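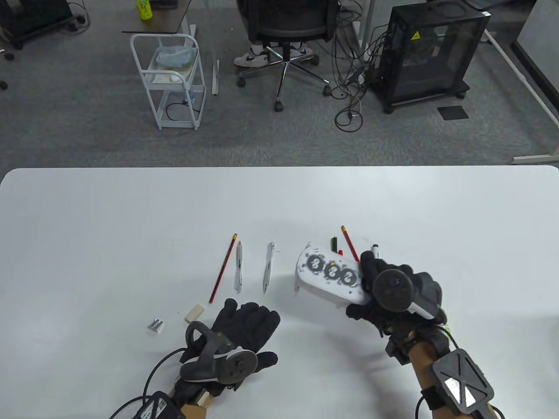

Drullach has paused sales of its hand tracking kit after a fault in the wrist tracker firmware let robot arms drift away from the motion of the person guiding them. The pause took effect Tuesday morning and covers all 429 kits now with customers. The fault sits in how the system merges three sources: the ring-shaped controllers strapped over the backs of the gloves, the square tracker worn on the forearm, and the black-and-white marker patterns on the hand-held tool. When the forearm tracker loses its fix for a moment it is supposed to stop sending. It didn't. It kept sending the last good position, and the arm believed it.

No one was hurt. One arm was damaged, at Fakhoury, the packaging firm in Dretcombe that has been using the kit to teach pick and place work with small stationery, pencils, pens, erasers and so on. During a teaching run the arm carried on past its stopping point and struck the edge of its own bench. The operator hit the stop button. The arm took 400 milliseconds to come to rest, inside its rated limit, but by then the wrist joint was bent and will be replaced at Drullach's cost.

"We got this wrong and we are going to say so plainly," said Evanthia Kourkoulas, managing director of Drullach. "A tracker that has lost its position must go quiet. Ours kept talking. Customers should not have to find that for us."

What customers need to do

Stop live teaching now. Recording hand motion with no arm connected is fine and can go on as normal. Playback of recordings made on firmware 46 is NOT safe untill the files have been checked, the bad positions may be stored in them. A checking tool is on the support page, free, runs on any machine that runs the kit software. Kits on older firmware are not affected but are included in the pause anyway while testing finishes.

Do not try to roll back the firmware yourself. Two sites did and ended up with gloves and trackers on different versions, which brings its own problems.

What went wrong

Firmware 46 was meant to smooth out short gaps in tracking, the sort that happen when one hand passes under the other or a cable pulls across the wrist. The gap limit was set at 500 milliseconds. A timer error meant the count started again each time a controller reported in, so in practise the limit was never reached. Bench tests missed it. They were run with the forearm tracker alone, controllers switched off.

"The test passed because the test was too simple," said Panagiotis Deligiannis, head of firmware. "We now run everything together, both hands, tool in the grip, cables on. That is how people work at a table and that is how it should of been tested in the first place."

Fakhoury reported the incident the same afternoon and sent its full logs. Makis Stergiou, who runs the teaching cell there, said his team would go back to live work when the new firmware had been proved on its own bench. "Not before. We like the kit. We also like our wrist joints straight."

Next steps

New firmware is in test at Drullach and, separately, at Farnis, the outside lab asked to go over the fix. Release expected in July if Farnis signs off. If it doesn't, the pause stays. The report from Farnis will be sent to every kit owner in full, including anything that makes uncomfortable reading for us.

Customers with paid support get the pause period added to their contract, no form needed. Orders already placed can be held or refunded.

Press contact: Themis Theodorakopoulos, Drullach press desk
Customer safety line: ask for Thodoris Athanasiadis, staffed 7 a.m. to 9 p.m. during the pause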